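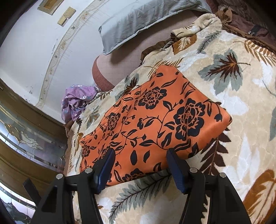 Istero owners have written in to say that the old edition of this section told them to wash everything at 60 and then, four pages later, begged them not to. Fair. Section 4 has been rewritten, and the two halves now agree.

## 4. First wash and everyday programs

Read 4.1 before you load anything you are fond of.

### 4.1 The empty run

The drum leaves the Vulldale plant with a film of test water and a smell best described as new garage.

1. Check that the four transit bolts are out. If you skipped Section 2, go back to Section 2. The machine will walk across the room to remind you.
2. Open the water tap all the way.
3. Close the door until it clicks. A soft click doesn't count.
4. Turn the dial to **Cotton Hot** and put half a scoop of powder in drawer II.
5. Press **Start** and hold for two seconds.

The empty run takes 129 minutes. The display will claim less at first and revise its opinion along the way.

> **Note:** Drawer I is for prewash. Drawer III, with the flower symbol, is for softener. Detergent poured into III goes in at the last rinse and stays in your shirts.

### 4.2 Printed and dyed cotton

1. Turn the item inside out if it has an inside.
2. Wash it alone the first time, or with things you wouldn't mind seeing in a new color.
3. Choose **Cool Colors** and set the spin to 1000 or lower.
4. Use liquid detergent without bleach. "Brightening" on the label usually means bleach in a nicer coat.
5. Take the load out when the cycle ends. After 10 minutes the drum stops its gentle tumbling and the creases settle in for good.

**Caution:** Do not use **Quick 15** for a first wash. It rinses once, briskly, and considers the matter closed.

### 4.3 Blankets, throws and other plush things

A dry blanket that fits the drum may not fit it wet. Leave a hand's width of space at the top.

1. Shake the blanket outdoors.
2. Load it loosely, in folds, all the way around the drum. A blanket rolled into a ball stays a ball and throws off the balance.
3. Choose **Bulky**. Leave the softener out, as it flattens the pile.
4. If the display shows **E56**, the load is off balance. Press **Pause**, wait for the door to unlock, rearrange, and press **Start**.
5. If E56 comes back twice, spin at the lowest speed and accept a longer drying time.

Dry flat or over two lines. Keep it off the radiator.

### 4.4 Lint trap

Clean it after every plush load and once in June whether it needs it or not, when the Pawlak filter is due for changing anyway (Section 7).

1. Put a shallow dish under the flap. A bigger one than that.
2. Turn the cap a quarter turn and let the water out.
3. Pull the trap, rinse it under the tap, and put it back with the arrow up.

Spare caps are sold by Oltby under the same part number as the drain hose clip, so say which one you want when you order.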